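The white table, one year in

I bought a white table last April and said I would write about it once I had lived with it for a year. April 12, 2023 makes it a year and a few days, so this is that post.

Some background for anyone who missed the earlier ones. The old table was a dark pine thing that came with the apartment on Shemweta Street. It wobbled, it had a burn mark near one corner, and every crumb sank into the gaps between the boards. I ate at it, worked at it, sorted mail on it and fixed small things on it, and by the end I was tired of looking at it. I wanted one flat surface with no gaps.

The one I picked is the Colia, in white, from the Sorkitz store out past the highway. It cost 200 dollars, plus 30 for delivery, which I paid after measuring my car twice. It is 61 inches long. The box had the top, four legs, 18 bolts and a hex key that rounded off before I was done. I used my own for the last leg.
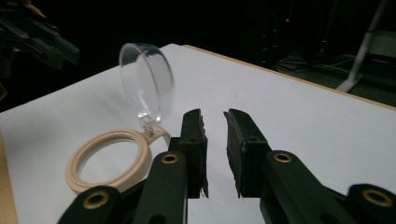 The finish was what I worried about most. Glossy white shows every fingerprint, and I had a glossy desk once that I wiped down several times a day until I gave it away. The Colia is matte, and you can see how the shading goes soft and gray on it without any hard glare. The thin strip of light wood along the edge was a surprise. In the store I didn't notice it at all, but at home it is the part I like best. It stops the table from looking like a lab bench, and it goes fairly well with the floor.

Now for cleaning. A damp cloth takes care of most things. Coffee comes up if I get to it the same day. Turmeric did not come up. I had a yellow spot the size of a dime for most of the summer, and I tried dish soap, baking soda paste and a melamine sponge on it. The sponge worked in the end, but it also left a patch that was slightly shinier than the rest. You can only find it with the lamp on and your head down low. I would still tell people to go easy with those sponges on a matte top.

Pencil is the other problem. I write grocery lists at the table, and if the paper is smaller than my hand I run right off the edge of it. An ordinary white eraser takes the marks off. Pen needs rubbing alcohol on a cotton pad, and I test it on the underside first — no damage so far.

I also tried keeping things on the table, the way people do in catalogs. A fruit bowl, a candle, a small tray for keys. It lasted a couple of weeks. The tray filled up with receipts and batteries, the bowl was always in the way of my laptop, and I never lit the candle. Now the rule is that whatever comes to the table goes back when I'm done with it. I follow that rule most evenings.
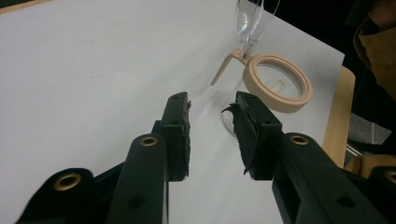

White things are easy to lose on a white table. Anything small, round and shiny, like the one past the middle there, mostly gives itself away by the bit of gray shadow next to it. I have put a coffee filter down and walked around the kitchen looking for it. I have done the same with a bottle cap and with a pill, and the pill bothered me enough that I now take those at the counter.

A round thing is also a good test of whether the table is level. Mine was not when I first put it together, and a marble set down in the center went straight for the window. The floor in here slopes. I bought a pack of Resik felt pads at the hardware store and stacked two under each of the window legs, and the marble stays where I put it now. The pads flatten out over time. I replaced them in the fall and they will need doing again before long.

A few smaller notes. The bolts loosened over the first winter, probably from the heat being on, and I went around and tightened all of them. One leg has a scuff from the vacuum. The corners are squarer than I'm used to and I have caught my hip on one of them more than once. The drop-leaf version costs more and I didn't look at it closely, so I can't help with questions about that one.

I would buy the table again. If you cook with a lot of turmeric, get the gray.

Next I want to do something about the chairs. The two I have are from the old table, and the seats sit a little too high for this one — my knees touch the underside when I cross my legs. I may try cutting the legs down before I spend any money.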